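Rinora Household Linen Reuse: progress report to the Cho Fund
Period to Saturday, October 8, 2022
Prepared by Ha-rang Um. Figures checked by So-yul Cha.

Summary

The grant paid for us to sort mixed household cloth into two streams, one for reuse and one for rags, and to find out whether the sorting is worth what it costs. We have sorted 617 pieces against a target of 400. I would ask you not to get too excited by that. The target was set low in the spring when we had no idea how fast the work would go, and the number says nothing about whether the pieces ended up in the right stream.

My own view at this stage is that the sorting works and the argument for it is weaker than our application made out. The details are below.

What has been done

The sorting table is set up and in use. We kept the arrangement simple: cloth goes out on the green surface, gets pulled apart and looked at, and goes into a clear bin. We had planned to use lidded crates, which Amaris offered at a discount, but you cannot see what is in them without stopping to lift the lid, and So-yul was against them from the start. She was right. The clear bins were cheaper as well, so there is a small underspend on that line.

The cloth arrives in no order at all. Our application described "pre-grouped donations" and I wrote that phrase myself, so I will take the blame for it. In practice shirts, tea towels, napkins and bath linen come tangled together in the same sack, and the first job with every batch is getting one thing out from under another.
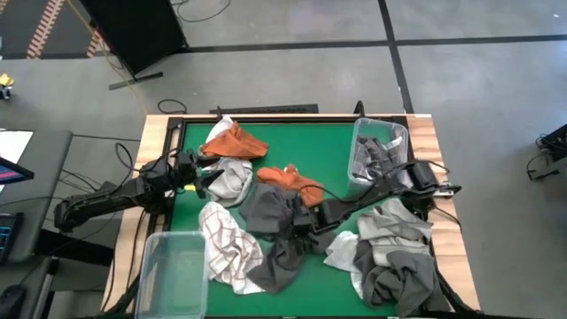 Colour was supposed to be our first sort. The thinking was that anything orange or strongly dyed would be kept away from the whites in case of running, and the greys and whites could then be split by weight. The first half of this is easy and anybody can do it. The second half has been a nuisance. Light grey, dark grey and charcoal make up a large share of what we get, and in a heap they tell you nothing about whether you are looking at a garment or a duster. Patterned whites were not in the scheme at all and we have had to add a rule for them (they go with the whites unless the pattern covers most of the cloth).

I would now drop colour as the first step and begin with size. Large garments take up half the table and hide whatever is under them. Clearing those first would save time, though I have no measurement to prove it and would like to get one before I claim it in writing to anybody but you.

Problems

Towels. We underestimated these badly. A thick towel and a thin cloth of the same size do not behave alike when they are picked up, folded or stacked, and our folding guide treats them as one item. The guide came from Clorner, who were kind enough to let us have it free, and it is a decent guide for flat cotton. It has one line on towels, which tells the reader to fold in thirds. With a bulky one you get a lump that will not stay shut and tips over whatever it is put on.

Thin cloths have the opposite fault. They crease up small and are missed. On 11 occasions in our log a piece was found later, bunched against something thicker, after the batch had been signed off as finished. Eleven is not many out of the total, but those are only the ones we found.
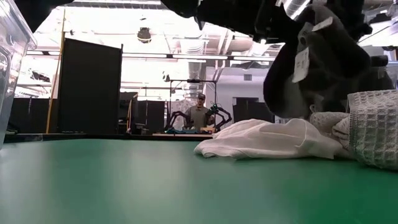 So-yul has proposed that thick and thin be separated at the very start, by hand feel, before anything else is decided. I think this is sensible, and it fits with starting on size. We will try it with the next batches and log the missed pieces in the same way so that the two methods can be compared. If there is no difference I will say so.

The rag stream. I have doubts about it. The application said that rags would be sold on and would bring in enough to cover the bins and the table. We have had one enquiry from a buyer and no order. The prices we quoted were taken from a trade list that turns out to be for full bales, and we are nowhere near filling a bale. I would treat the income line as nil until somebody pays us.

Judging condition. Two people looking at the same cloth will disagree more than I expected. A stitched edge with a few loose threads is reuse to one and rag to the other. We wrote a one-page note on this in the second month. It has helped a bit with hems and hardly at all with stains.

Spending

The table and surface came in on budget. Bins were under, as above. Transport is over, and will go on being over, as the sacks come in smaller loads than we were promised and the van costs the same whether it is full or not. I am not asking for more money. I would like permission to move the underspend on bins across to transport, and Ha-rang Um's hours (mine) can absorb the rest.

What happens next

By the end of November we will have run the thick-and-thin method on enough cloth to compare it with the old one. The folding guide will be rewritten with a proper section on towels. We will go back to the rag buyer once and, if there is still no order, recommend that the rag stream be given away or dropped.

You asked last time whether the work could be extended to a second site. I would not do it yet. We do not know what a sorted piece costs us, only how many there are, and a second table would give us more pieces at a cost we still could not state. So-yul is more hopeful than I am and has asked me to record that here. She thinks the speed of the last few batches is a real improvement. I think they may simply have been easier sacks.

The batch log is available if you want to see it. The condition notes are handwritten and will need typing up first.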